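Subject: Re: [jenenden-growers] Grapes dropping off the stem in storage
Date: Apr 21, 2021

> We put 76 trays of green table grapes in the Pledlow cold room at
> the end of February. The ones from the back wall are losing berries
> as soon as anyone picks up a bunch. The stems look brown and thin.
> The trays by the door are fine. Same variety, same pickers, same
> week. Is this a picking problem or a storage problem? I would like
> to know before we buy more liners.
>
> Also, does anyone still use the sulfur pads from Covari, or has
> everyone moved on to something else?

I would look at the storage first. If the fruit was picked by the same people in the same week and only the back wall is bad, picking is hard to blame.

We had the same thing two seasons ago. The back wall is where our fan blows, and the trays there were getting dry air straight across the top. The berries held up well enough, but the stems dried out, and once the stem goes brown the berry has very little holding it on. We lost 15 trays before we moved anything.

What we changed was simple. We pulled the stacks 7 inches off the wall, turned the fan down a step, and folded the liners all the way over the fruit instead of leaving them open at one end. The open end had been facing the fan. I can't tell you which of the three did the most good, as we did them all on the same day. 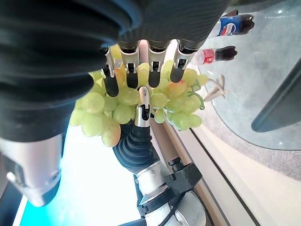

Check your humidity reading too, and check it at the back, at tray height. Our gauge hangs by the door and it read fine the whole time. A second gauge on the back wall read much lower. They are cheap and I would get one before spending money on liners.

There are two kinds of drop and it helps to know which you have. If the berry comes away with a bit of wet core left on the stem, that is a weak attachment, and some varieties just do that, more so if they hang late. If it comes away clean with the little cap stem still on the berry, the stem has gone brittle and snapped. Dry storage gives you the second kind. Take a few bunches from the back and a few from the door, hold each one by the main stem and give it a light shake over a clean tray. You will know in a minute.

On the pads – yes, we still use the Covari ones, one per tray, paper side down. Keep them out of any tray where the fruit is wet going in. We got bleached spots around the stem end on a batch that was packed after rain, and I put that down to the pad. The Xu pads were on the shared order last year and a few people at the Jenenden end liked them, but I have only tried one box and would not want to judge from that.

One more thing. If you have buyers waiting, sell from the back wall first, even though it looks worse. Trim the loose berries, sell them in tubs, and leave the good trays by the door alone. We did it the other way round and ended up with 114 pounds of loose grapes and no bunches to go with them. Most of it went for juice.

If you do the shake test, please post what you find. I still have the notes on our fan settings and can type them up if they are any use for a room your size.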